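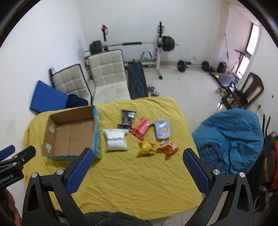

Finlay Swanson thinks I'm going to be folding my own towels until I'm 95, and he told me so before I'd even sat down with my coffee. Machines are great at doing one thing a million times, he says, and a house never asks for the same thing twice.

I'd called him up to talk about packing. Snacks into a box, that sort of chore! You'd think it would be solved by now, but Finlay, who has spent years on the floor at Hamel fixing packing lines, just laughed.

"A can is easy," he told me. "A bag of chips is a different shape every time you touch it. Shiny wrappers are worse. The camera sees a window reflected in there and the arm goes for the window."

So what can they do? At Hamel they ran 1138 picks in January, he said, and 437 of those were soft bags. The boxes and cans went fine. The bags (his word) "wandered."

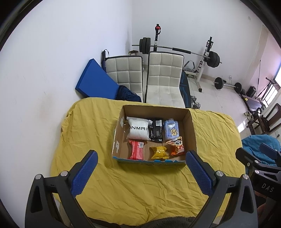
By Esben Eyvindsson
16 May 2023

I asked him if a person guiding the gripper by hand was cheating. He didn't think so at all.

"That's how you learned to tie your shoes, isn't it? Somebody showed you."

Would he have one at home, though? He went quiet for a bit. Maybe for groceries, he said, if it could put them away in less than 30 minutes and leave the bread alone. His wife wants one for the laundry and he keeps telling her to wait. I'm with her, I'd take a slow one tomorrow.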